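Prusoddale Furniture and Equipment Catalogue
Work tables and accessories
Vaher Work Table, green top

Reference: Vaher 187
Status: current range, revised February 2026

The Vaher is a general-purpose work table with a smooth green top. It is supplied to training kitchens, sorting rooms and shared workshops where small items are laid out, sorted and put away by hand. The muted colour of the top has been retained from the earlier Plernby range at the request of existing customers, who found that white trays and light-coloured cloths showed up clearly against it.

The surface may be used for folding, for setting out cutlery and for similar light tasks. It is not intended for cutting, hot pans or the storage of heavy goods. Overhead lighting will produce a soft reflection on the top, and purchasers who require an even appearance across the whole surface should consider the position of their lamps before the table is fixed in place.

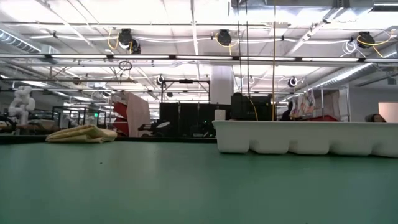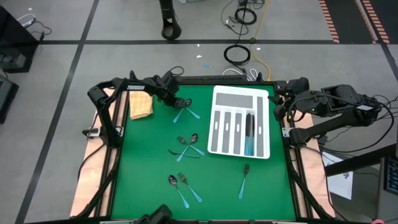
Vaher tops in use. First picture: folded cloth and white plastic tray. Second picture: cutlery tray and loose utensils with turquoise handles.

Use with trays

Any tray with a flat base may be placed directly on the top. For cutlery work, Prusoddale recommends a divided tray with separate slots for knives, forks and spoons and at least one wider compartment for larger pieces. The tray should be set down before the utensils are laid out, and sufficient clear surface left beside it for sorting. Trays and cutlery are not included in the price of the table and may be ordered from the Dreltell accessories list.

Care and cleaning

Wipe the top with a soft damp cloth and a mild washing-up liquid, then dry it. Crumbs and grit should be brushed away first. Scouring pads, bleach and wax polish must not be used. Marks left by rubber feet will normally come away with warm water. Cloths should not be left wet on the surface overnight.

Ordering and delivery

Price per table: £550, excluding delivery
Delivery period: 15 working days from receipt of order
Replacement tops: available separately, on application
Minimum order for replacement tops: none

Orders placed by schools and public bodies must be accompanied by an official order number. Tables are delivered to the ground floor only. Damage in transit must be reported in writing within 13 days of delivery, quoting the reference printed on the delivery note.

Related items: Dreltell divided trays; Plernby storage trolleys; Vaher side table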